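Kakura Suturing Demonstration Station

Product overview

The Kakura station records surgical suturing performed by a trained operator through a pair of teleoperated robot arms. It is intended for research groups that need demonstrations for training and testing learned control policies. Each system is supplied by Lungu with recording software, an operator console, a fixed workspace camera and a starter set of tissue pads.

The station is a research product. It is not a medical device and must not be used in the treatment of patients.

How demonstrations are recorded

The operator controls both arms from the console while viewing the workspace through the camera. Recording is started and stopped with a foot pedal, so both hands remain on the controls. Every session stores the camera video, the joint positions of each arm, the state of each gripper and the operator's commands on one shared clock.

Sessions are divided into attempts. After each attempt the operator marks it as complete, partial or failed and may add a short note. Failed attempts are kept by default — many groups use them to train recovery behavior — and can be filtered out at export.

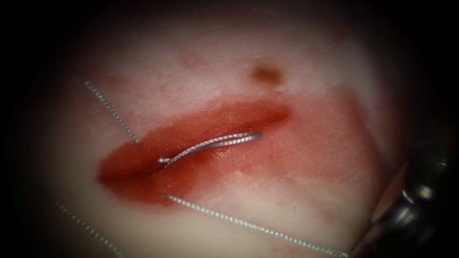 Curved needle resting in the incision of a tissue pad, with suture thread crossing the surface and an instrument tip at right.

Tissue pads are held in a low tray and can be changed without moving the camera. The standard protocol covers needle pickup, needle insertion, thread pull-through and knot tying. Customers may define further steps in the Evell task editor, which is included with the station. Labels can be applied during recording or added later from the video.

Operators should check the view before each session. Thread is thin and can be hard to follow where the light falls off, and the needle may produce bright reflections. Exposure and lamp level are saved with the session so that the same settings can be restored.

Specifications

Arms: 2, teleoperated
Storage: up to 106 hours of recorded sessions
Tissue pads supplied: 11
Curved needles supplied: 5
Export: video files with time-stamped tables of arm and gripper data
Operator training: 4 hours, on site

Installation and support

Installation is carried out by Lungu staff and includes calibration of the camera to both arms. The customer provides a level bench, a grounded power outlet and a wired network connection. Calibration should be repeated whenever the camera or either arm base has been moved.

Replacement pads and needles are shipped from the Plavodbridge office. Orders for the fall term should be received by the end of August. Requests for quotations, site visits or sample recordings may be addressed to Aurel Dumitrescu, Research Systems, Plavodbridge.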